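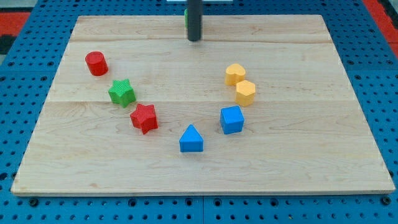

Packers on the early shift at Umcombe say they no longer go home with sore wrists, and one of them asked in March whether the second line could be switched over sooner.

It can! Umcombe is bringing its Ramo sorting arms to all 11 stations at the Nomulholm plant, where toy blocks are sorted by shape and color before boxing. Two stations have run since spring, handling 600 sets a shift between them.

All 256 people at the plant keep their jobs and their hourly pay. Sorters are moving into checking, set-up and repairs, with training on paid time, and we have loved watching how fast they pick it up. Several have already changed how the stations are laid out, and the new layout is now standard.

Voicu, which supplies the arms, will keep a technician on site until the last station is running. Shifts still start at 6 a.m.

Filed under: Business News, Manufacturing, Local Jobs

Comments

blockdad: Good to see the pay part in writing.

Nightshift_4: Does the training cover nights too? We asked twice.

marla t: My aunt sorted there for years and her hands were wrecked. Glad about this.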